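Home Explore Threads Saved Log in

Desk glare on white tops, and why a dimmer doesn't fix it (thread)
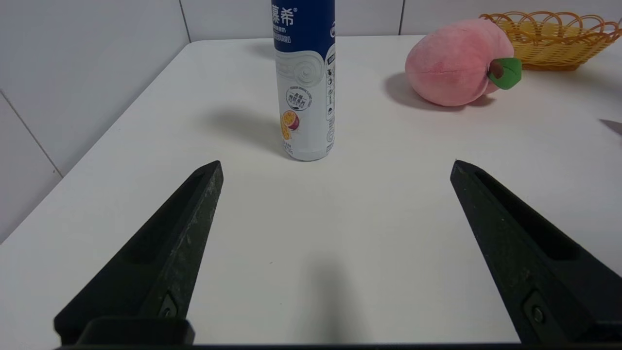 Kaisu Manninen
Lighting planner, Hurine
June

Spent Tuesday in a reading room at Jedness going over complaints of tired eyes. 18 desks, white tops, pendant lights in straight rows. The light level was fine at every seat. The glare was not.

Two kinds of reflection come off a desktop. Diffuse reflection goes in all directions and gives the top its color. Specular reflection bounces like a mirror and carries an image of the lamp. A white top with a slight gloss does plenty of both.

Specular first. Most clear coatings and plastics bend light by a similar amount. Look straight down and the top layer mirrors 4 percent of what hits it. That sounds small. A bare LED panel is bright enough that 4 percent of it will still wash out gray print.

The share goes up as the angle gets flatter. At a seated reading position you look at the near part of the desk steeply and at the far part on a slant. This is why people say the back half of the desk is "worse" when a meter laid flat reads the same value front and back.

A meter laid flat measures light arriving. It says nothing about light leaving toward your eyes. If you only own the one meter, sit in the chair and look. Put a small hand mirror on the desk where the work goes. If you can see the lamp in the mirror, you have found the problem.

Do the mirror check in every chair that gets used. Moving sideways by the width of a notebook can change the result. At Jedness the two end seats passed and the ones between them failed, and the only difference was where the pendants hung.

Polarization, for those who asked last time. With an ordinary clear coat, the mirrored part is almost fully polarized when you view it 57 degrees away from straight down. Polarizing glasses will cut it well at that angle and less well elsewhere. I don't specify glasses for a reading room. It's a useful test, though: tip your head sideways with them on and watch the bright patch come back.

Dimming. It lowers the lamp and its reflection together, along with the light on the page. The ratio between them stays where it was. People report it as "softer" for a day and then start leaning closer to read.

Color. The room had 3000 K lamps and someone had suggested going cooler. Color temperature does nothing to the geometry. A cool lamp in the wrong spot makes a cool bright patch in the same spot.

What does move the needle is position. Light from the side, outside the mirror zone, with the lamp on the side opposite the writing hand. You lose a little evenness across the desk. I'd take that trade in any room where people read for more than an hour.

Second option is a larger, dimmer source. The reflection spreads out and its peak drops while the total light stays the same. Shadows get soft edges too, which helps with handwriting. Cost is usually the issue, plus the ceiling depth if you want the panel recessed.

Third option is the surface. Matte tops scatter the mirrored part so no lamp image forms. They also show finger grease sooner and some of them polish up with wiping, so ask for a gloss reading after a wear test. The Lukside data sheet we were given had a value for a new sheet only. I've written back.

On white itself. A very light top under white paper gives low contrast at the page edge, which some readers like and some hate. Light gray or a pale wood tone is the usual middle ground. Going to black swaps one problem for another, as your eyes then jump between dark desk and bright page all day.

A large blotter in a flat mid-tone fixes most of it for very little money. Abou Zeid (the architect on this one) dislikes them on looks. We settled on blotters at the middle seats until the pendants can be moved.

Moving the pendants means shifting each row sideways so it hangs over the aisle. The track is long enough. The feed cable is short at one end, so that row needs a new drop and an electrician with a tower.

Reply to a few people at once: yes, daylight does the same thing. A window in front of you gives a big reflection at a flat angle. Turn the desk so the window is to the side, then fit a blind, in that order.

And no, I don't have a favorite lamp. Send me the light distribution file and the ceiling height and I can tell you where not to hang it.

Next site check is after the track work. Will add the before and after readings to this thread, taken from the chair.

Contact | Copyright Kaisu Manninen | Back to top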